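About us

G'day, and thanks for clicking the tab that no one ever clicks. I'm Ingrid Quintanilla and I run Laltwood Football, which is a website, a weekly email and a podcast covering the Laltwood and District league, seniors and juniors, men's and women's. If you've ever stood on the boundary in the rain with a pie going cold in your hand, wondering why on earth we keep kicking to the same pocket, you're our kind of reader.

I started writing match reports because the local paper stopped printing them. One week there was half a page on the reserves, the next week there was an ad for carports, and that was the end of that. So I wrote up the next game myself and emailed it to everyone whose address I had, plus a few people whose address I'd guessed. My first report spelled the full forward's name three different ways (sorry, Benito) and had the wrong margin in the headline. People wrote back anyway, mostly to tell me about the margin!

These days the email goes to 776 people, and there are three of us doing the bulk of the work.

Dalal Sabbagh looks after the women's competition and she is far better at this than I am. She played on the wing for Chidiac until her knee had other ideas, and she still watches a game like somebody who's about to be subbed on. Her "What the wing saw" column comes out the morning after every round and it's the thing I get asked about most at the shops. If she's hard on your team, she's harder on Chidiac, trust me.

Nabil Sfeir does the numbers. Tackles, clearances, inside 50s, all of it, in a spreadsheet he calls Pullus for reasons he has explained to me twice and I still can't repeat. Before Nabil came along I used to write things like "we got smashed in the middle" and hope for the best. Now I write it and he tells me whether we did.
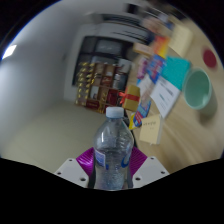

Hydrate, people. Pre-season is longer than you remember.

Benito Urquijo, he of the three spellings, has since retired from full forward and joined me on the podcast. We record in his garage with the roller door down, and if you hear a dog, it's his. We try to keep each episode under an hour and we've managed it a couple of times. Sawsan Nasrallah edits the thing and takes out most of my swearing, and she also answers the inbox, so be nice when you write in.

A few things people ask.

Do we barrack for anyone? Of course we do. I'm Flosasach through and through, my dad played 85 games there and my brother would have played more if he'd ever turned up to training. I say so at the top of any report on a Flosasach game so you can adjust for it. What I won't do is pretend a bad loss was a brave one. When we kicked ourselves out of the prelim final I wrote 712 words on it and I don't think there was a kind one among them, apart from the bit about the canteen.

Do we write about the juniors? Yes, but only the nice stuff. Results, milestones, who had a run in a new position and had a good time. No kid's bad day is going on this website, and please don't send us one.

Do we name umpires? No. I've done a bit of umpiring myself and I was dreadful. Go easy.

Can you write for us? Please do! We're always short of people for the away games, especially out past Chidiac way where the drive puts everyone off. You don't need any experience, you just need to stay until the final siren and get the score right (see above). We'll shout you petrol and a sausage in bread. New writers usually start with a reserves match in May once the season has settled down and the teams look something like themselves.

The site is free and so is the email. We run a few ads from local businesses, and they don't get a say in what we write. One of them sponsors Flosasach and still cops it from Dalal like everybody else.

If we've got something wrong, use the contact form and Sawsan will have it fixed by the next email. If you just want to argue about the ruck, come and find me near the scoreboard end. I'm the one in the ugly green beanie.

Ingrid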